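Skistgate Display Props – Gallery
Artificial fruit and slatted crates

Stock photographs of the display set kept at Plendton. The catalog was revised 2020-07-24 by Kyung-hwa Bae. Lot numbers follow the paper ledger, and crates are listed with their contents. Lot 11 has been moved to the end of the crate section.

Handling
Lift crates by the side walls. Stems are wired and will bend – carry fruit bunches from underneath. Dust with a dry brush only.

Storage
Crates are stacked no more than five high. Foliage goes on the top shelf, away from the window. Grapes are kept in bags, two bunches to a bag.

Crates

Lot 11 – Slatted crates, light natural wood
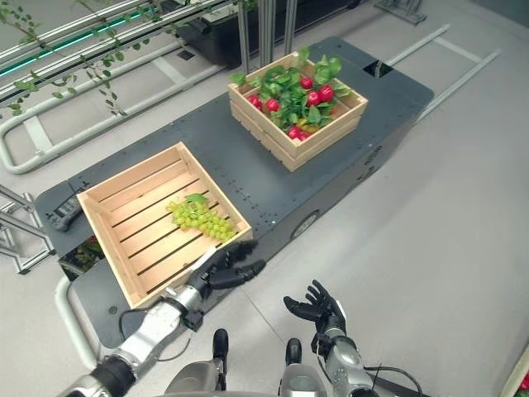
Red fruit with serrated green leaves in the far crate, one bunch of pale green grapes in the near one. The slatted floor of the near crate is visible beside the grapes.

Loans
Requests go to Arnout Groen at the Plendton store. Give the lot number and the return date. Crates and fruit may be borrowed separately.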